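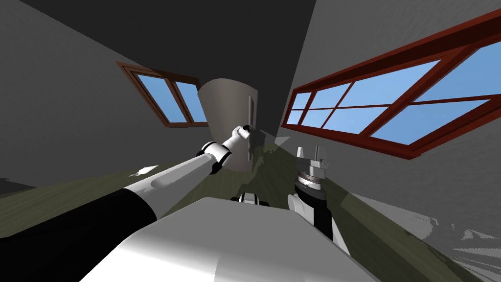
Grazing Talks Between Wamham and Pokau to Open to the Public in November

Leltel is putting the whole series online, and I'd love for you to join us

I've been wanting to send this one out for months, so forgive me if I run on a bit. Starting in November, Leltel will host a series of 7 open conversations on the grazing dispute in the Zarei valley, and anybody with an internet connection can sit in for free.

If you haven't followed the story (and most people outside the valley haven't), it goes like this. Herding families from Wamham and farming families from Pokau have shared the same river pastures for generations. They had an understanding about who could bring animals down and when. Then the dry years came, the fences went up, and a quarrel over one watering spot turned into a quarrel over pretty much everything. Markets split in two. Cousins stopped visiting each other.

What got me hooked was how the two sides started talking again. They went back to the old joint council, where elders from both towns sit together and hear complaints out loud, but this time they made room for women and for younger herders, who'd never had a seat before. I sat at the back for a few of those meetings, and let me tell you, they are long! People bring up things their grandfathers said. Then somebody pours tea and they start over.

So far the council has heard 197 complaints, most of them over trampled crops, missing animals and water turns. We've also collected 3117 written comments from people in both towns, and those comments shaped the topics for the series. The first session looks at the old grazing rules and who remembers them which way. Later ones cover water, compensation, the school road, and what the district government should (and shouldn't) be doing.

I don't want to oversell this. There's no signed agreement yet, and a few families on each side still won't come to the table. Some of our speakers disagree with each other pretty sharply, and I've asked them not to tone it down.

Each session starts at 6 p.m. Zarei time and runs 90 minutes, with the last half hour set aside for your questions. We have room for around 300 people live. Recordings will go up on the Leltel website afterward, with captions.

Sign-up is open now on the Leltel events page. Reporters who'd like to talk with a speaker or read the comment summary ahead of time can write to the Leltel press desk, and I'll get back to you myself, usually by the next morning.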